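Delegations from Plekisano and Đồng to hold second round of talks in Luketthorpe

November 6, 2025

Negotiators from Plekisano and Đồng will return to Luketthorpe next week for a second round of talks on reopening the border crossing at Sutton and exchanging the remaining detainees held by both sides.

The two foreign ministries confirmed the meeting in separate statements released within an hour of each other. Both said the agenda would be limited to the crossing, the detainees and the rules for farmers who own land on the far side of the line. Neither statement mentioned the larger question of where the border should run.

Makis Christodoulou, who leads the delegation from Plekisano, told reporters that his team would travel without preconditions.

"We are going because people on both sides want to get home and get to work," he said. "The other questions are still there. They will be there after this meeting too."

Khoa Nghiêm, the chief negotiator for Đồng, said his government had accepted the invitation after receiving written assurances that the monitors now posted at Sutton would stay through the winter.

"We asked for that in writing and we got it in writing," Nghiêm said. "Without it I would have had nothing to bring back to parliament."

Crossing closed since June

The crossing at Sutton was shut in June, two days after an exchange of fire between border units in the hills north of the town. Each side said the other had fired first. The shooting lasted one night and part of the next morning, and both governments ordered reinforcements to the area before agreeing by phone to hold their positions.

Before the closure, Sutton was the only place along the southern part of the line where trucks could pass. Freight has been sent by the northern road since then, a detour that haulers say adds a full day in good weather. Bus service between the two sides has stopped completely. Residents with relatives across the line have had to apply for a travel permit through a third country, and many applications are still waiting for an answer.

Local officials in Sutton say the market has been the hardest hit. Stallholders from the Đồng side used to come over on Tuesdays and Saturdays with vegetables, cloth and small household goods. The market now opens only on Saturdays, and about a third of the pitches are empty.

The first round of talks in Luketthorpe produced one agreement, a pause in patrols within sight of the river. That pause has mostly held. Monitors recorded two violations in the first week, both involving vehicles that turned back after being contacted by radio, and none in their two most recent reports.

Detainee lists exchanged

The most detailed work so far has been on detainees. The lists handed over at the end of the first round contained 551 names in all, covering soldiers, border guards and civilians picked up near the line by either side. Of those, 460 have already been released in stages, most of them civilians who had been held on charges of illegal crossing.

The remaining cases are harder. Plekisano says a number of the people still held in Đồng are conscripts who lost their way in fog and should be sent home at once. Đồng says several of them were carrying survey equipment and wants to finish questioning them. In turn, Đồng has asked for the return of the crew of a river patrol boat that went aground on the Plekisano bank in June.

Christodoulou said his side was ready to discuss the boat crew "on the first morning" if there was movement on the conscripts. Nghiêm declined to say whether the two groups of cases could be linked.

"I would like to treat each person as a person," he said. "But I can also read a list, and I know what the other side is asking for."

Families of the detainees have been told to expect no announcement before the talks end. A group of relatives in Plekisano has met outside the foreign ministry every Thursday evening since the summer. They have asked for the names of those to be released to be given to next of kin before they are given to the press, and both delegations have agreed to that request.

Farmers ask for day passes

A third item was added to the agenda at the request of district councils on both sides. It concerns farmland cut off by the closure, most of it orchards and grazing on the slopes east of Sutton.

The councils have proposed a day pass that would allow registered owners and up to two workers to cross on foot at a gate near the old mill, between sunrise and sunset. They would be searched going in and coming out, and vehicles would be allowed only during harvest. The plan covers 66 farms.

Officials in Đồng have said they support the idea in principle but want the gate staffed by monitors and not by the border guards of either side. Plekisano has not objected to this, although it has asked who will pay for the extra posts. The monitoring mission currently has 70 staff in the area, and its commander has told both governments that a permanent gate team cannot be drawn from that number without closing one of the river posts.

The apple harvest on the cut-off land was largely lost this year. Council members say that pruning has to be done before the end of winter, and they would like to see passes issued by January at the latest.

Opposition in both parliaments

The talks have critics at home. In Plekisano, opposition lawmakers have accused the government of accepting the June positions as a new border in all but name. They want any text signed in Luketthorpe to be put to a vote. The government has said that a vote is required only for treaties, and that an arrangement on a crossing does not qualify as one.

In Đồng, the smaller of the two governing parties has said it will support the delegation for now but will leave the coalition if the survey equipment cases are dropped without a public report. The party holds the interior ministry, which runs the facilities where most of the remaining detainees are kept.

Nghiêm met party leaders for three hours on Wednesday. He described the meeting as useful and said he expected to travel with the full backing of the cabinet.

Christodoulou has also spent much of the week in the capital, briefing members of the foreign affairs panel behind closed doors. One member who attended said afterward that the questions had been mostly about timing — how long the border units would stay forward, and who would move first if they were to pull back.

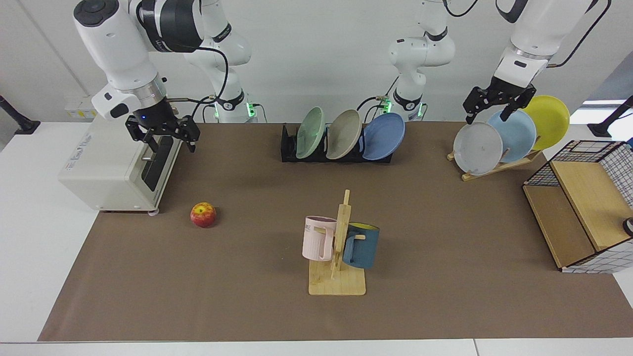
What happens next

The delegations are due to arrive in Luketthorpe on the evening before the talks open. As in the first round, they will stay in separate hotels and meet at the former customs house by the harbor. Mediators from the host government will open the first session, then leave the two sides to meet alone.

Three working sessions are planned over two days. The first will take up the crossing, where the main open points are opening hours, the inspection of freight and whether uniformed guards may stand on the bridge itself. A draft prepared by the mediators would keep the bridge free of all uniformed personnel and move inspections to sheds at either end. Plekisano has accepted the draft with small changes. Đồng has said it needs room on its side for a second truck lane before it can agree, and has sent engineers to look at the ground.

The second session is set aside for detainees and the third for farm access. A joint statement is possible at the end but has not been promised. If the delegations cannot agree on a text, each will issue its own and the mediators will publish a short summary of the points covered.

Traffic and parking in Luketthorpe

Police in Luketthorpe said the harbor road would be closed to private cars for both days of the talks. Residents with a permit may use the lane behind the fish market. The ferry will run on its normal timetable, but foot passengers should allow extra time to reach the terminal, as bags may be checked at the corner of the customs house.

No demonstrations have been registered so far. During the first round, a small group from each side gathered on opposite ends of the quay, and police reported no incidents.

The Sutton crossing will remain closed while the talks take place. The monitoring mission said it would issue its next weekly report on the patrol pause as usual, before the delegations sit down.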